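The slide by the front door

Fatima Balogun keeps nine pairs of shoes in her hall, and from May until the first cold week of autumn she wears one of them. They are plain slides, bought for the swimming pool, and they have since been to the corner shop, the allotment and her cousin's barbecue. "I have good sandals with buckles," she says. "I never put them on. By the time I've done the buckle up, the bin lorry has gone."

The slide has been a poolside shoe for decades. What has changed is where people leave them. In a household of four or five there may be a dozen loose ones behind the door, and because they have no laces or heel to hold on to, they drift. One goes under the radiator. Another gets kicked along the passage by whoever comes in with the shopping.

Stijn Dewulf, who fits out small flats, gets asked about this more than about wardrobes. His usual answer is a low raised plank on thin legs, set against the wall. A closed cupboard looks neater, he says, but people won't open a door for a shoe they wear for three minutes. He leaves the space underneath clear for a broom.

Slides can also stand on end, which saves room on a narrow shelf. Softer pairs tend to lean, so put them at the end where there is something to rest against, or lay them flat and accept that fewer will fit.

Colour helps more than any label. Kai Harms shares a house with three other people who all bought black slides in the same June sale, and two of them take the same size. They now buy different colours. Mornings are quicker, he says, although his own are a green he would not have picked.

For cleaning, lukewarm water and a drop of washing-up liquid will do. Use an old toothbrush on ribbed straps, where the grit collects, and dry them out of direct sun.
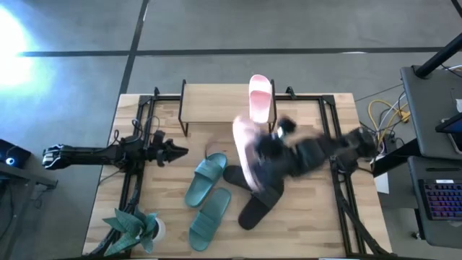
Slides in pink, teal and black, with a low wooden shelf for standing them on.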